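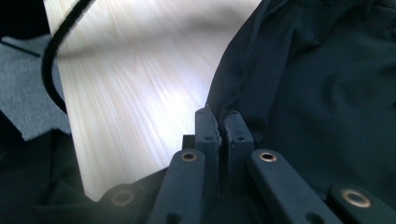 Sadao Tsuchiya wrote to ask whether dark cloth should be folded on a bare board or on a covered one, as his navy lengths come off the table with pale fluff along every crease. He uses an old felt underlay and has washed it twice without much change.

The felt is the likely source. Grey and undyed felts shed for most of their working life, and washing opens the surface further. Keep felt for storage layers and fold on the board itself. A pale board has the second advantage that the edge of a navy or black cloth can be read against it, which helps when lining up a fold by eye.

The method used in the Ulier workroom since September is as follows. Clear the board and wipe it along the grain with a barely damp cloth, then leave it for 20 minutes. Move any cable to the far side before the fabric goes down. Lay the cloth right side up with a third of it on the board and the rest supported on the table, so that its own weight does not drag the first fold out of line.

Lift at one point only, about a hand's width in from the edge. A small pinch is enough. Taking a wide handful puts several short creases into the cloth where one long one is wanted, and on dark fabric with any sheen these catch the light and stay visible until pressed. 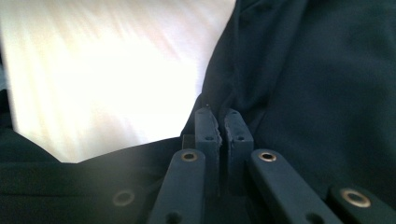
Raise the pinch until the folds beneath it hang freely, carry it across and lower it slowly. Smooth outwards from the fold with the flat of the hand, never towards it. If a diagonal crease forms, lift and lay again; pushing it to the edge only moves the slack.

Navy and black should be stacked separately where possible. Under workroom lamps the two are hard to tell apart, and Clivetti has twice sent out a mixed pair — both times from a shared pile. A slip of paper between colours is sufficient.

Stacks should not exceed 2 kg on the lower shelves at Cundositz, where the supports are lighter. Lengths over 300 cm are better rolled. Tubes are kept in the Nakajima store and can be drawn without a form, though please note the length taken on the sheet by the door. The 100 cm tubes are nearly finished and more are on order.

Questions on woollens will be held over to the next issue.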